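Borimby Household Storage Survey – data card

Version 2, May 2019

What it is

Answers from a mail survey on how people in Borimby store things at home: closets, sheds, kitchen drawers, the space under the bed. One row per household, one column per question. The file is plain CSV with a header row.

Where it came from

Forms went out in December with the Rurnico newsletter. People who read a newsletter to the end and then mail back a form are probably tidier than their neighbors. I would not use this to say anything about the town as a whole, and I'm wary of anyone who does.

Columns to be careful with

hours_tidying – self-reported, per month. There are big spikes at 25 and 30, which looks like guessing to me.

clutter_score – 0 to 35, added up from the answers in part B. The scale was borrowed from the older Barnia survey, and I have never seen any proof that it measures clutter. It may measure mood.

spent_on_storage – dollars. Blank can mean zero or "won't say." Version 1 filled the blanks with zeros. Don't use version 1.

container_type – bin, basket, box, bag, other. The line between bin and basket was left to the person filling in the form, so treat them as one group unless you have a good reason not to. 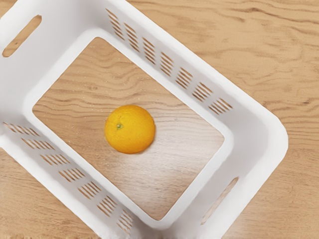

Known problems

Mak households got a form with questions 8 and 9 swapped. The columns have been put back in order, but answers may still differ because of it.

License

Free to reuse with credit. Please quote the version number.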